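12th July
By Hedvig Haugland

I'd been putting off my project management certificate for 4 years, so when I finally got Brilow's lead Scrum trainer on a call I had a long list of questions (mostly selfish ones!). She asked me to leave her name out and just call her the trainer, so I will.

She's taught 29 of these workshops, the last 7 of them in Ustura, and she still gets nervous on the first morning. "People walk in with their arms folded," she told me. "Their boss signed them up, and they've got email piling up. I let them complain for ten minutes and then we start."

I asked if the two days are really enough to pass. "For the exam, sure, if you read the guide beforehand. For the job, no way. You go back to your team and it's messy, and that's when you learn it."

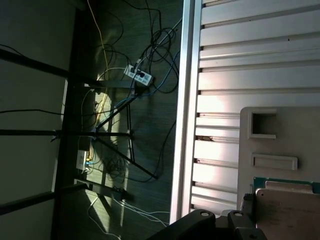
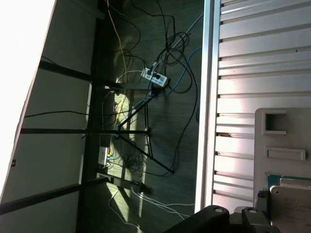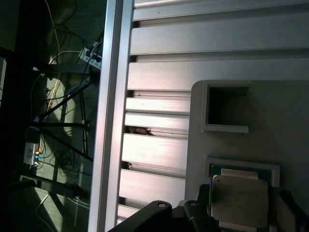
We got onto money next, which I always find awkward. The course is $335 with the first exam attempt included, and she thinks that's fair, though she'd love to see more employers pay. Wikström sent a whole support team in January and covered everybody. "They were my loudest group ever," she said, laughing. "I lost my voice by lunch."

And the renewal fees? She groaned. "Put it in your calendar the day you pass. I let mine lapse once, and I teach this stuff!"

She's writing a follow-up class for Stismont now, all about backlogs, and I've already asked her to save me a seat.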